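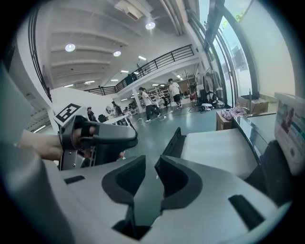

Figure 6.1 A view over the jaws of one hand-held gripper, with a second gripper and its square marker at left.

Chapter 6
Where Is the Hand? Tracking a Moving Gripper

If you have worked your way through the first five chapters, you already know how to ask a robot arm where its hand is. You read the joint angles, you push them through the chain of link transforms we built up so patiently in Chapter 3, and out comes a position and an orientation you can trust to within a millimeter or so on a decent arm. It is a lovely thing to have, and like most lovely things we tend to stop noticing it after a while.

Now take the arm away. Put the gripper in a person's hand and let that person walk around a big room with it, reaching, turning, setting it down to scratch an ear and picking it up again. There are no joints to read between the floor and the fingers, or at least none with encoders in them. We still want the same answer as before – where is the gripper, and which way is it pointing, at every moment of the recording – and we want it in a form that a robot could follow later. The whole of this chapter is about the software that produces that answer, and about the many small ways in which it can go wrong while looking perfectly healthy.

We will be using the Wevora tracking library throughout. It is small enough to read in an afternoon, which I hope you will do, and it runs on an ordinary laptop. The sample recordings come from the Savolainen set, which you should have downloaded when you set up your workspace in Chapter 1. If you skipped that step (plenty of people do, and I have done it myself with other people's books), go back and get it now, and make yourself a cup of tea while it downloads.

6.1 Two ways of looking

There are, broadly speaking, two places you can put a camera when you want to know how a hand-held tool is moving.

The first is on the tool itself. Look again at Figure 6.1. From back there behind the jaws, the fingers are large and close, and past them is the room: ceiling lights, beams, a long black railing, tall windows with daylight coming through. As the tool moves, all of those things shift in the image, near things quickly and far things slowly, and from that shifting the software can work out how the camera itself must have moved. This is visual odometry, and when it is also building up a map of the landmarks it has seen, we call it simultaneous localization and mapping, or SLAM. You met the bare bones of it in Chapter 4.

A room with a lot of crisp, fixed structure is a gift to this kind of software. The corner where a railing bar crosses another bar is a fine feature, although a row of bars that all look alike can fool a matcher into pairing the wrong two, and we will spend a good part of Section 6.4 on that. People walking are another matter. A white T-shirt crossing the floor has edges and corners just as a shelf does, and a tracker that takes those corners for part of the building will conclude that the building is strolling to the left. Glossy tabletops are sneakier still. The highlights on them slide along as the camera moves, and they make very convincing features that are attached to nothing at all. The gripper's own fingers need care too: they stay nearly still in the image however fast the tool is traveling, so we mask them out before we look for features.

The second place for a camera is somewhere else, looking at the tool. Here the usual trick is to give the software something easy to find, and that is what a fiducial marker is for. It is a flat square with a blocky black-and-white pattern, and the library knows the pattern and the printed size ahead of time. Find the four corners in the image, and if the camera is calibrated you can solve for the full pose of the square from a single frame. There is no history to keep and no drift to worry about.

A single flat square has one great weakness, though, and you can discover it with a playing card. Tilt the card until you are looking at it edge-on and there is nothing left to see. Well before that point, the corners are so squashed together that one pixel of error swings the answer by many degrees. The common cure is to put markers on the sides of a cube, so that as one face turns away another turns toward you.

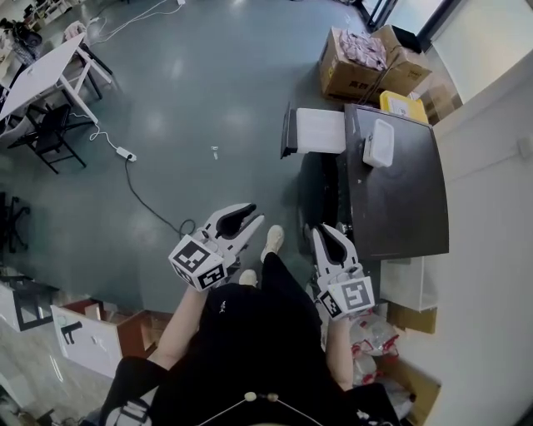

Figure 6.2 Two hand-held grippers seen from above. Each carries a white cube with black-and-white marker patterns.

The cubes buy us a good deal, but they bring a bookkeeping job along with them. What the detector finds is the pose of a face. What we want is the point between the fingertips, with an axis pointing the way the fingers point. In between lie two fixed transforms, one from the face to the center of the cube and one from the center of the cube to the fingertips, and every face has its own version of the first. With two grippers there are two sets of these, and the most popular mistake in my own classes has always been to apply the left set to the right hand. The plots that come out are smooth and handsome and completely wrong. Give every marker in the project its own ID, keep the IDs in one file, and let the software look up the hand from the ID – never from which side of the image the marker happens to be on, as hands do cross.

6.2 When the clocks disagree

Suppose now that you have both kinds of camera running. Each one gives you a stream of poses, and each stream looks fine when you plot it alone. You overlay them, and they don't match.

Before you blame the calibration, check the clocks. In the first exercise recording, the two streams are offset by 70 milliseconds. That sounds like nothing much, but a hand moving at one meter per second covers seven centimeters in that time, and seven centimeters is the difference between closing on a cup and closing on the air beside it. The telltale sign is an error that grows when the hand moves quickly and shrinks away to almost nothing when the hand is still. A bad calibration, by contrast, goes on being bad even when everything is at rest.

The remedy is pleasantly simple. Compute the speed of the hand from each stream, slide one curve along the other, and keep the shift at which they agree best. We use speed because it does not depend on which coordinate frame each stream was expressed in, so you can do this before you have lined the frames up. The recording has 2758 frames, which is plenty of motion to lock on to. You will want the part where the hands are busy; a long stretch of standing still tells you very little about time.

6.3 What you will build

By the end of the chapter you will have a working program that reads a recording, detects the markers, tracks the camera on the tool, aligns the clocks, and writes one file of gripper poses for each hand. We will build it in the order the data flows, beginning with the detector. In the last section we hand the result to the Lestiteck arm simulator and watch it try to follow along, and the Brilter viewer will let you step through the replay frame by frame when the arm does something odd. It will do something odd at least once, so leave yourself some time for that.

Keep your camera calibration file from Chapter 2 close by. We need it on the very next page, where we start with the question of how to find a black square on a white background quickly, and without finding every other dark rectangle in the building as well.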